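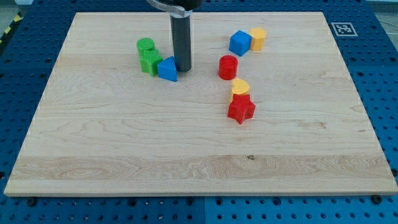
Wikham Tabletop Cell: what you get, and what I think of it after a season of using one

Hi, I'm Kulsoom Siddiqui, and I sell these, so take my enthusiasm with a pinch of salt! I also run one every working day in the shop at Lundalthorpe, and I've had plenty of time to get annoyed with it. I'd like you to read the annoyances before you order.

The Wikham is a pick-and-place cell for teaching labs, small workshops and anyone who wants to try out sorting jobs before spending real money on a line. You get the arm, the perforated base, the Schmieder tube gripper with its clamp bracket, a set of printed marker cards and a bag of plastic shape blocks to practice on. The maple board is an extra. I'd get the board. The blocks sit nicely on it, and if the gripper comes down too far (it will, the first afternoon, everybody does it) you've dinged a piece of wood and you can just flip it over.

About those blocks. People laugh when they open the bag, because yes, they look like they came out of a toddler's shape sorter. But they're a really good test. A cube is easy. A cylinder standing up is easy. Then you put a star flat on the wood, leaning up against a half-cylinder, and suddenly your tidy little program has some thinking to do. I like to scatter them with a few touching and a couple on their own, and let the arm work out what order to go in. Same colors on different shapes is a nice trick too, so it can't cheat and sort by color alone.

The gripper comes straight down from above, and that's the big thing to know before you buy. It's great for flat tops. Sloped faces are harder, so the triangular prism is the one I use when I want to show a customer where the limits are. If most of your parts are slanted or rounded on top, call me first and we'll talk about the Fludmont fingers instead. They cost more and they're slower, but they'll hold things the tube won't.

Setup took me most of a Friday. The base has holes all over it, so you can bolt things down wherever you like, which is lovely and also means you'll move everything twice. Put your marker card somewhere the arm won't keep passing in front of it. Mine spent its first week in exactly the wrong spot and I blamed the software the whole time (sorry, software).

Things I'd change: the manual is 18 pages and the part you need is on the last one. The clamp screw could use a bigger head. And the height setting resets when you power down, so write yours on a bit of tape and stick it on the controller. I've asked for a fix and I'm told it's coming in November.

The practical bits:

Warranty: 2 years on the arm, 500 hours on the gripper tube
Lead time: 7 working days for the standard kit, longer with Fludmont fingers
Board: sold separately, no drilling needed
Training: one morning with me, in Lundalthorpe or over video

Want to try before you buy? Bring a handful of your own parts to the shop and we'll run them. Smaller than a coffee mug, please, and nothing greasy!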